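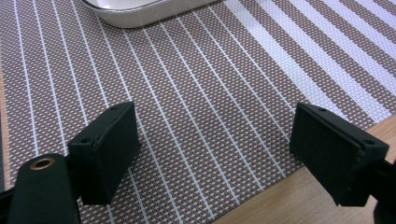

3 min read

Section 3. Setting the table with Lindonar woven placemats

This section covers laying out the mats, putting dishes on them, and looking after them between meals. It applies to every mat in the Lindonar range, including the taupe one with narrow white stripes and a band of wider stripes toward one side. For table runners, see Section 4.

Before first use

1. Unroll each mat and lay it face up on a clean, dry table. The face is the side with the sewn label underneath.
2. Leave it for at least 3 hours. A mat that has been rolled in its sleeve will curl at both short ends.
3. If the ends still lift, roll the mat loosely the other way, hold it for a minute, and lay it down again.
4. Shake out any loose fibers. A few short threads in the sleeve are normal with a new mat.

Note: Do not iron the mat to flatten it. The raised threads will go shiny and stay that way.

Placing the mats

1. Wipe the table and dry it completely. Moisture trapped under a mat can mark a wood finish, and pale wood shows it first.
2. Set the straight edge of the mat parallel to the edge of the table. Leave a finger's width of wood showing in front.
3. For a striped mat, decide which way the wide stripes go before you lay out the rest of the set. Most people put them on the right. All the mats on one side of the table should match.
4. Smooth the mat from the middle outward with a flat hand.

On a polished or satin surface, use the Flirnov grip liner. Cut it 11 mm smaller than the mat on every side so that it stays hidden. The liner is sold separately.

Placing a serving dish

1. Check that the base of the dish is smooth. Unglazed feet on ceramic will catch the weave.
2. Lower the dish straight down. Do not slide it into position.
3. Keep the whole base on the mat. A dish that sits half on and half off will rock when someone serves from it.
4. To move the dish, lift it with both hands and set it down again.

A plain white dish goes with all Lindonar colors. If the dish is heavy, the weave will show a flat patch after the meal. It should fade overnight.

CAUTION: The mat is not a trivet. Never place a dish on it straight from the oven or stovetop. Use a Naciri cork pad under anything too hot to hold with bare hands.

CAUTION: Keep lit candles off the mat, including candles in glass holders.

Cleaning

1. Pick up the mat by two corners and shake crumbs into the sink.
2. Wipe along the stripes with a damp cloth and a little dish soap. Wiping across them pushes crumbs down into the weave.
3. For oil or sauce, blot first. Then work in a drop of soap with a soft brush and rinse with cool water.
4. Dry flat, out of direct sun. Do not tumble dry.

Do not use bleach. It will yellow the white threads.

Storage

Store the mats flat in a drawer, or rolled with the face outward. Up to 18 mats fit in the Dokitz storage sleeve, part number 228. Do not fold them. A fold line in the weave is permanent.

Next: Section 4. Table runners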